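Notebook – seating, meeting room refit
December, entry 7

Continued with the loop-back chairs. The Trestetti sample is the last of the black ones to go through before we settle the order. The Moser and the Lemel are already written up on the previous pages.

Weight 7 kg on the floor scale, same as the supplier's sheet. Overall width at the backrest is 353 mm at the narrow point, measured twice. The Lemel was wider there and would not go between the table legs without turning it.

Floor protection: fitted the Eltis felt pads, 20 mm size. The 25s overhang the foot and collect grit. Pads pressed on by hand, left overnight under load, no creep at the edges by morning. Check again after a month of use.

Handling: two-handed grip on the backrest, one hand each side, is the sensible way to shift it. One-handed lifting lets the seat swing into the shin. Pentti Eskola prefers to take it by the seat and may be right for stairs – not tested.

Finish: gloss black shows every fingerprint. Wiped with a damp cloth, then dry. No solvent on this one until I hear back from the supplier.

Position: keep it clear of the skirting on the white wall side. 95 mm gap marked on the plan, which leaves enough to pass behind the table.

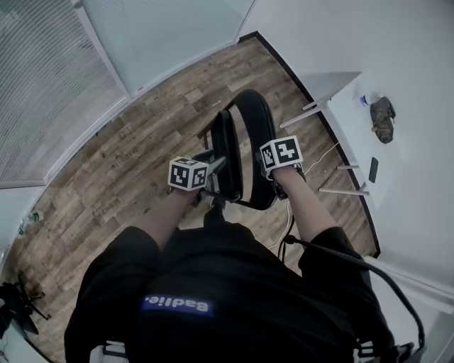

Black loop-back chair, both hands on the backrest, plank floor.

To do: tighten the fixings to the supplier's figure, repeat the rocking check on the planks, ask for a price on a matt version. Moser sample goes back once the box is found.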